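Re: [sirley-allotments] water rates and the May order

Sorry for slow reply, was traveling most of the week. 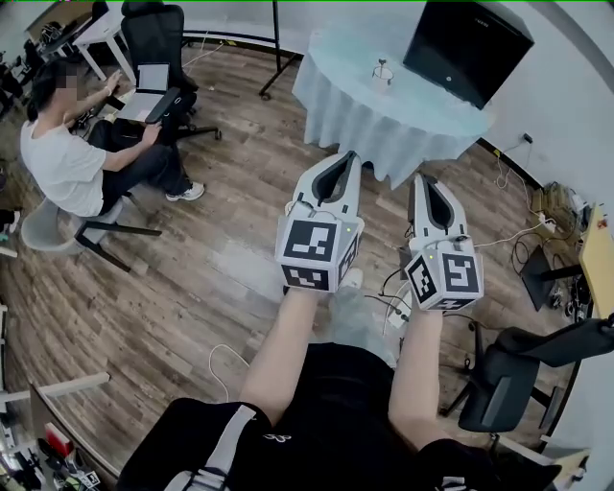 On Sun 9 April, Negussie wrote:
> Has the water bill gone up again or am I reading it wrong? Mine says 100
> for the season and last year it was less, I'm sure of it. Also is
> the compost order still going through Bultemcombe or has that changed. And
> when does the tap by the lower gate get turned back on, I'm hauling cans
> from the top and my back is not happy.

You're reading it right. It went up. The whole site bill came to 2235, which we split by plot size, so full plots pay 100 and halfs pay half that. There was a leak under the lower path most of the winter and we got charged for it. I've asked for some of it back, no answer yet. Will chase.

Lower tap: off till the new valve is in. Part's ordered. Hoping before May but don't hold me to it. Until then top tap only, and PLEASE turn it all the way off, it drips if you leave it at three quarters.

Compost. Not Bultemcombe this year, they wanted a bigger minimum than we can use. Going with Lultadell instead. Same bags, bit cheaper, they deliver to the top gate only so bring a barrow. So far I have orders from 9 plots. If yours isn't in, reply to me off list, with your plot number in the subject line. Last year I got four emails that just said "two bags please" and spent an evening working out who they were from.

Other stuff while I'm here
- seed potatoes all gone, sorry
- the 1000 liter tank behind the shed is NOT for drinking or for washing salad, lid is cracked and things get in
- someone left a good fork by the bean frames, its in the shed now, green tape on the handle
- hose ban still applies on weekends, cans are fine

Key for the shed is back on the usual hook. Think thats everything. Pay by the end of May if you can, cash or check, envelope with plot number on it.

Plot 14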